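Painting an old wall white, one coat or two?
Forum > Home and Repair > Walls and Ceilings
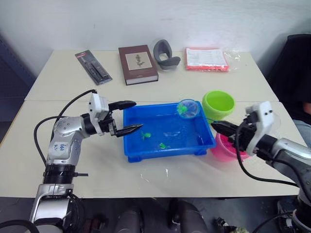 Page last changed: 2021-08-28

heike_heitmann wrote:
Good morning to all. I want to paint the long wall in our work room again. It is off-white now and has slight scuffs. My plan was to wash it and give one coat of Storow matt. The shop says I need primer and two coats, and the price for everything comes to 119. Is this really necessary? Please excuse my English, I learned the painting words from the tins.

tanex_fan wrote:
One coat is enough if you stay with the same colour. I did my hallway in February with one coat and I am still satisfied.

Koyama wrote:
I do not agree with tanex_fan. One coat looks fine in the evening, but when the morning sun comes from the side you see every roller line. Two thin coats, and leave 12 hours between them. Primer only where you have filled a hole.

heike_heitmann wrote:
Thank you both. There are no holes. Must I sand the scuffs?

Koyama wrote:
Wash first with warm water and a little soap. What you still feel with the finger, you sand lightly.

stevia wrote:
I would not wash with soap at all. It left a film on my wall and the paint came off like a skin. Clear water only.

tanex_fan wrote:
Then you did not rinse, stevia. Soap is no problem when you rinse.

stevia wrote:
I rinsed twice. Maybe the old paint was the cheap kind, this I cannot say.

heike_heitmann wrote:
I have decided: clear water, no primer, two coats. I buy the bigger tin, so a rest stays for repairs. Does somebody know if Storow matt can be kept over winter in a cold garage?

Koyama wrote:
No, frost destroys it. Keep it in the cellar.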